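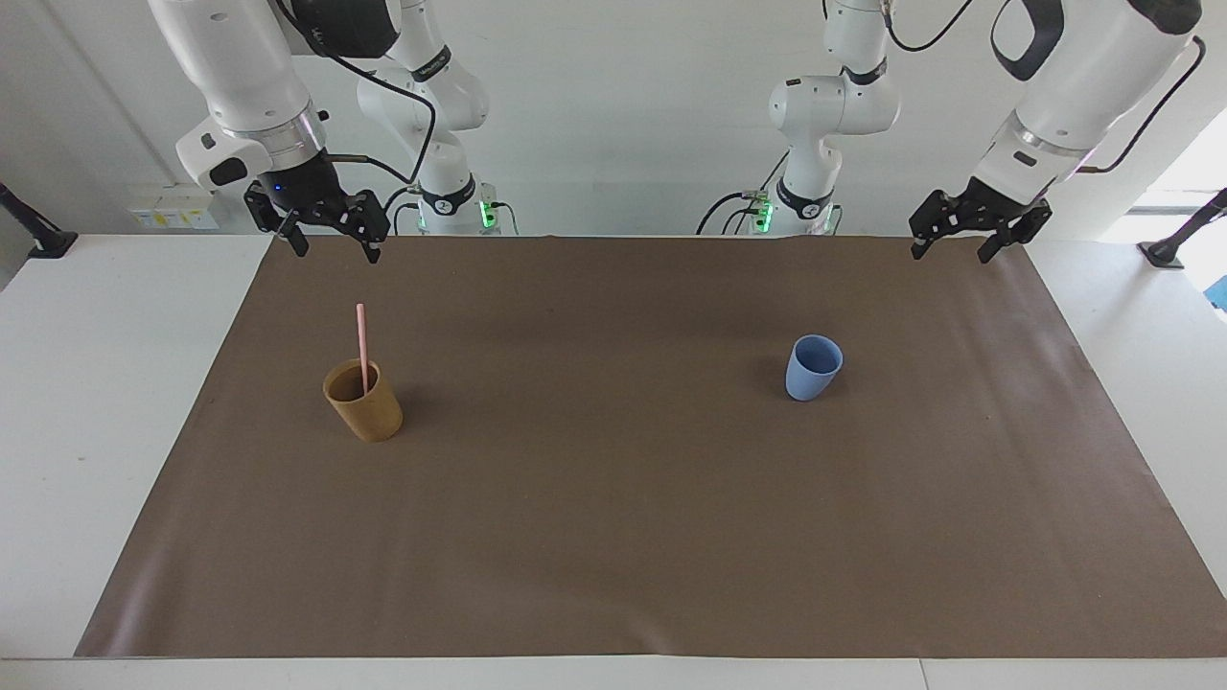 4. Setting up a round timer for kata and sparring

The Tilex club timer runs both kata practice and kumite rounds from the same control box. Read section 3 first if the floor pads have not yet been paired.

4.1 Before you start

Place the control box where the instructor can reach it without crossing the mats. The cable to the sounder is 6 metres long. Do not run it under the mats, where feet will find it.

Caution: The sounder is loud at close range. Keep it at head height or above, and do not test it on full volume while juniors are lining up.

4.2 Kata mode

1. Press MODE until KATA shows on the display.
2. Choose a slot from 1 to 14. Each slot holds one kata.
3. Press LEARN, wait for the single beep, and step on the start pad.
4. Perform the kata at normal pace and finish on the same pad.
5. Press SAVE. The display shows the time in seconds.

If you finish off the pad, press SAVE by hand when you reach yame. The slot is marked with a small H so you know the time was taken by hand.

Note: Slots are not named on the box. Danang Ngau's printable slot card is in the back of this manual. Fill it in with pencil, as most clubs change their list after a grading.

4.3 Sparring mode

1. Press MODE until KUMITE shows.
2. Set the round length with the arrow keys, then press OK.
3. Set the rest period in the same way. For no rest, leave it at zero.
4. Press START. Three short beeps are followed by one long one, and the round begins on the long beep.

To stop the clock for an injury or a loose belt, press HOLD. Press it again to carry on. Pressing START during a hold resets the round and the time is lost.

Caution: The timer does not replace a referee. Stop when the referee calls, whatever the display says.

4.4 Memory

The box stores 1,000 rounds and then writes over the oldest. Copy the log to a memory stick before a course or competition if you want to keep it. Hold COPY until the display shows DONE, then remove the stick.

For pads bought before February, see the pairing note by Nerea Prieto in section 7.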